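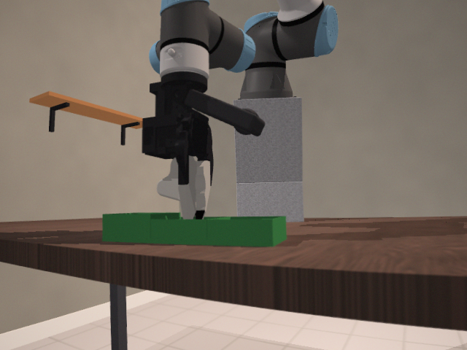

Le bras et un bac vert, au-dessus de la table.

Retour de Telley, 30 avril 2020

Je remets enfin au propre mes notes du mois de mars, quand le garage Lestik a ouvert ses portes pour présenter la Majali, berline de son état, déclinée en deux versions dont une que personne au comptoir ne semblait pressé de montrer. J'y suis allé en voisin, c'est-à-dire après avoir traversé deux départements, avec un carnet, un thermos et l'idée assez vague de changer de voiture avant que la mienne ne décide pour moi.

Telley, pour ceux qui n'y sont jamais passés, c'est une zone d'activité posée le long d'une départementale, avec un rond-point à chaque bout et un marchand de cuisines au milieu. Le garage Lestik se trouve tout au fond. Le fléchage, lui, s'arrête au marchand de cuisines. J'ai donc fait demi-tour deux fois, en compagnie d'une famille en monospace qui cherchait la même chose que moi et qui a fini, je crois, par regarder des plans de travail.

L'accueil est bon. On vous remet un badge, un plan du site et un questionnaire de satisfaction à remplir avant la visite, ce qui fait gagner du temps à tout le monde. J'ai mis 8 sur 10 partout, par prudence.

La Majali était exposée en trois endroits : une sous les néons du hall, une dehors pour les essais, une autre en atelier, coffre et capot ouverts. Le prospectus parle d'une « silhouette tendue ». De profil, je dirais plutôt qu'elle a l'air de retenir sa respiration. L'avant est réussi, l'arrière aussi, et entre les deux on a mis des portières. La peinture gris clair est la seule au tarif de base. Pour avoir du bleu il faut passer à la finition Medilness, qui ajoute les sièges chauffants, un volant gainé, des seuils de porte qui portent le mot Medilness et un supplément dont on m'a donné le montant à voix basse.

J'ai demandé ce que voulait dire Medilness. Le vendeur a réfléchi honnêtement, puis il m'a parlé du bien-être à bord. Je n'ai pas insisté.

À l'intérieur, on est bien assis, et c'est déjà beaucoup. Le dossier tient le dos, les commandes de clim sont restées de vrais boutons (merci), et le rétroviseur central ne tremble pas au ralenti. L'écran est vaste. Il m'a souhaité la bienvenue, m'a proposé d'associer mon téléphone, puis m'a souhaité la bienvenue une deuxième fois. Derrière, un adulte de taille moyenne loge ses genoux sans négocier, mais la place du milieu est réservée à quelqu'un qu'on n'aime pas beaucoup. Le coffre annonce 630 litres banquette rabattue. Banquette en place, la fiche passe pudiquement à la ligne suivante.

L'essai durait 13 minutes, montre en main de l'accompagnateur. Parcours imposé : rond-point, ligne droite, rond-point, retour. J'ai donc une opinion très complète sur le comportement de la Majali en rond-point. Elle tourne volontiers, prend peu de roulis et ressort en troisième avec une certaine bonne humeur. Sur la ligne droite, le moteur essence se fait oublier jusqu'à 90, allure au-delà de laquelle l'accompagnateur se met à regarder le compteur avec insistance. Les suspensions m'ont paru fermes à l'avant et un peu sèches derrière, surtout au passage des ralentisseurs, dont la commune de Telley n'a pas été avare. La pédale de frein demande de s'y faire : rien, rien, puis tout. Mon thermos, resté sur la banquette, s'en souvient.

La boîte manuelle est agréable, avec un débattement court et une marche arrière qui se trouve du premier coup. L'automatique n'était pas disponible à l'essai. On pouvait en revanche s'asseoir dedans à l'arrêt et déplacer le levier, exercice auquel se livrait un monsieur très concentré quand je suis arrivé et qu'il n'avait pas terminé quand je suis reparti.

La partie atelier, je l'ai préférée au reste. On nous a fait passer par petits groupes derrière la ligne jaune, entre les ponts élévateurs, et le chef mécanicien a répondu à toutes les questions sans regarder une seule fois le prospectus. Le filtre à huile est accessible par-dessus. Le filtre d'habitacle se change en enlevant la boîte à gants, opération qu'il a qualifiée de « pas dramatique » avec la tête de quelqu'un qui l'a faite la veille. Pour les ampoules avant, il faut déposer le passage de roue. Il a laissé un silence après cette phrase, et plusieurs visiteurs ont pris des notes. La batterie est dans le coffre, sous le plancher, et la roue de secours est une galette, en option, à cocher à la commande. Après, c'est trop tard, il n'y a plus la fixation.

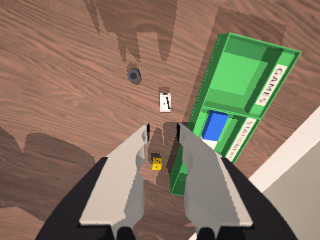

La révision de la Majali peut-elle se faire ailleurs que chez Lestik sans perdre la garantie ?
Tout garage convient, d'après le chef mécanicien, à condition de suivre le carnet d'entretien et de garder les factures.

Le même m'a conseillé, pour un usage surtout citadin, d'avancer la vidange sans attendre que le tableau de bord la réclame. Je le note pour la mienne, qui ne réclame plus rien depuis longtemps.

Côté commercial, on vous installe ensuite à une petite table ronde et l'on parle reprise. Ma voiture actuelle a été estimée par la vitre du bureau, de loin et sous la pluie, à un montant qui couvrait à peu de chose près les tapis de sol de la finition Medilness. J'ai fait remarquer que les pneus étaient neufs. On m'a félicité pour les pneus.

Les délais de livraison étaient alors annoncés à huit semaines. Je n'ai pas rappelé depuis pour savoir ce qu'ils sont devenus, et je suppose qu'au garage ils ont d'autres soucis en ce moment. Si quelqu'un a des nouvelles, je suis preneur dans les commentaires, comme je suis preneur d'un avis sur la boîte automatique par une personne qui aurait roulé avec.

Pour le reste, en vrac : café correct, brioche excellente, parking trop petit. Le porte-clés offert est joli mais l'anneau s'ouvre tout seul, j'ai retrouvé le mien sous le siège. Prenez la sortie après le marchand de cuisines, pas avant.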